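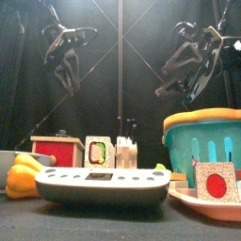
Yellow pepper, gray bowl and the red-fronted wooden box, with the teal basket on the right.

Cleaning a mixed lot of toys without buying a special spray
Posted 26 April 2020 in Home > Cleaning. Viewed 3179 times.

Kalkidan Bogale
I have a mixed bunch of play things to clean before my niece gets them. There's a toy bell pepper, a wooden box with a red front, a foam block with a sushi sort of pattern printed on it, and a set of chunky nuts and bolts. The store in Cimthorpe wants me to buy a bottle of Esunon toy cleaner for $20. The label says it is safe on "all play surfaces," and I have a hard time believing one liquid suits wood, foam and plastic equally. It doesn't list what's in it either, apart from "plant power."

My sister says put the whole lot in the dishwasher. I don't believe that one much more. Has anyone cleaned a mix like this with ordinary stuff, and did the print survive? I would like to hear from people who have done it, please, and not from people who read the label to me.

Miselgate Mom
I bought the Esunon last August. It smelled like oranges and it cleaned about as well as dish soap, as far as I could tell. I never tried the two side by side, so take that for what it's worth.

Keep the wooden box out of the dishwasher. I ruined a wooden toy oven that way, the front panel swelled and the door never shut again. Wring a cloth out until it hardly drips, wipe the box, then dry it with a towel right away. If there is a knob, go around it with a cotton swab.

For printed foam, test a corner on the back first. I had one block where the print came off on the rag with plain water and another that took scrubbing with no trouble. I don't know a way to tell by looking. Foam also holds water longer than you'd think, so give it a full day on a rack before it goes in a basket with a lid. 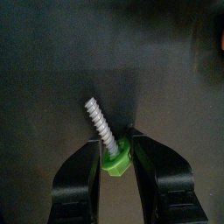

How do you clean the threads on a big plastic toy bolt?
Take the nut off first, scrub along the threads with an old toothbrush and dish soap, then rinse and let both pieces dry apart.

vieira_k
Just use vinegar. Kills everything.

Miselgate Mom
It doesn't kill everything, and it isn't a registered disinfectant. It's fine for hard water spots. I'd leave it off anything painted.

tallowhill
Dish soap and warm water, four drops or so in a mixing bowl. I have done this for seven years of hand-me-downs. Solid plastic can sit in the bowl for a few minutes. Check play vegetables for a seam or a hole before you soak them. The hollow ones fill up, and then you are shaking gray water out of a tomato for a week.

I'd want to know what the box is finished with before I put any spray on it. Bare wood and painted wood on the same toy can behave differently, and "all play surfaces" tells you nothing about that.

Kalkidan Bogale
Thanks. Going with dish soap and a toothbrush, and the foam gets a test corner. Still not convinced by the vinegar.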